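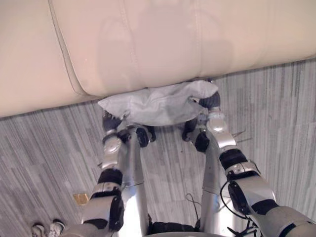 Two arms, one cloth: the Skitlow build

November
By the workshop correspondent
Print | E-mail

The Skitlow is a two-armed machine with legs, built in a shared workshop in Galtville by a member who trained as a lift engineer and asked to be left unnamed. We spoke in the sofa corner, where the cloth work is done, and then at the bench.

The current task is handling a white cloth at the front edge of the sofa with both grippers. "Cloth is a bad load," the builder said. "It has no fixed shape and it weighs next to nothing, so the wrist force reading tells you very little until it goes tight. With a block of wood you know where the far end is. With a cloth you have to work it out from where the two hands are."

The grip is set by finger position first and motor current second. "If I close on current alone, the fingers stop early on a thick fold and late on a thin one. I give it a position, let it settle, then hold at a low current. The left and right hands have separate settings. They should be the same and they aren't."

The sofa adds a difficulty of its own. The padding gives when a hand presses on it, and the front face is rounded. The program, called Clenda, treats the seat as a soft surface with a limit on downward travel. The builder wrote it over two winters and describes it as "mostly tables, with a small amount of arithmetic". The log for the arms held 2362 entries on the evening of our visit, each one a single move with its start, its end and the largest current drawn.

Asked about the arms themselves, the builder went through them from the top down. The casings are silver. Under each shoulder casing is a black ribbed sleeve, which keeps fluff off the cable run. "The first pair split along a rib. I had the clamp too tight against the collar. The second pair went on with the clamp backed off and a smear of silicone grease, and I check them monthly."

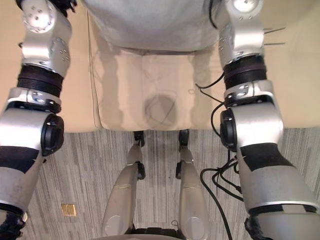 Reading time: 2 minutes

The black joint modules were bought second-hand as a lot from Hattori, a small surplus dealer. Two needed new bearings. The rest were stripped, cleaned and run on the bench before fitting.

"I'd buy them again, but I'd ask for the connectors," the builder said. "They came with the leads cut short, and every one had to be remade. That took longer than the legs did."

Cables remain the weak point. A bundle still hangs clear of the right arm and curls down to the carpet. The plan is to bring it inside the forearm, which means opening the housing and moving a bracket by 80 mm. "It's an afternoon's work if the screws come out. Some of them have threadlock on and I can't remember which."

The grey fabric cover over the torso is there to stop sleeves and fingers getting at the wiring behind it. It comes off for servicing. The builder would like a stiffer one, but a stiff cover fouled the shoulders when both arms came forward together.

On safety, the rules are short. The stop button stays in a person's hand whenever the arms have power, speed is limited in the drives as well as in Clenda, and the machine is never left switched on at night. Other members may run it after they have been shown how to bring an arm down by hand.

We asked what comes next. "Edges. I want it to find the edge of the cloth without me telling it where to start. At the moment I put in the first grip point myself. After that, the cable bracket, and then I need to look at the left wrist, as there's play in it when it turns back the other way."

The cloth program and the wiring drawings are kept in a folder at the Galtville workshop, and members can copy them.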